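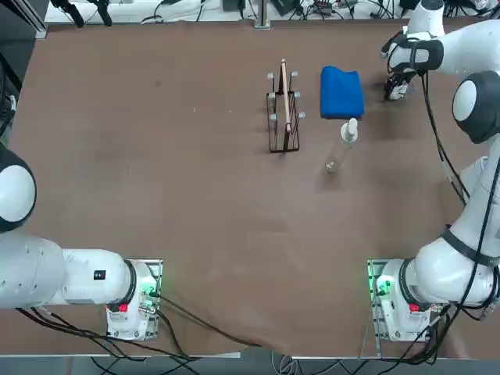 # Solent Dish Rack Drying Mat, Model 3416

Every drying mat on the market claims to be the last one you'll buy. I've sold kitchen goods long enough to doubt it, so read this page with that in mind.

The Solent is a flat knit mat that goes under a dish rack and catches the drips. It costs 20 dollars. The maker says it "actively pulls moisture away from glassware." It's a mat. Water falls on it and soaks in, same as a towel.

## What you get

- One mat, gray or cream
- A hanging loop, sewn at one corner
- A care card that mostly repeats the box

## What we think of the claims

**"Odor-proof."** We don't believe this about any fabric. Leave it in a wet heap and it will smell by morning.

**"Fits all racks."** It fits small and medium ones. The wide Roltmont rack hangs over on both sides, and the Ki only fits if you turn it sideways.

**"Lasts for years."** Maybe. Ok-hee Moon in our Tellasstead store has washed hers every week since October and the edge stitching has held - the loop came off after 4 months, though. She sewed it back on.
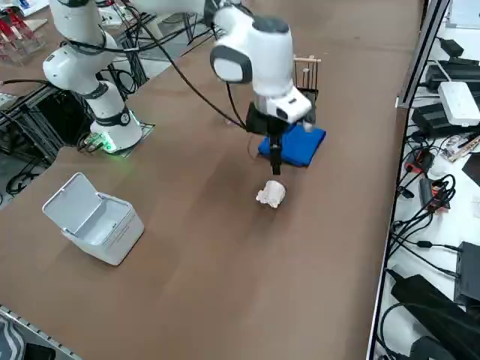
**Can it go in the dryer?**
Low heat only, and expect it to shrink a little the first time.

## Returns

Unwashed mats can come back to the Tellasstead store with a receipt. Washed ones can't, whatever the box says about a guarantee.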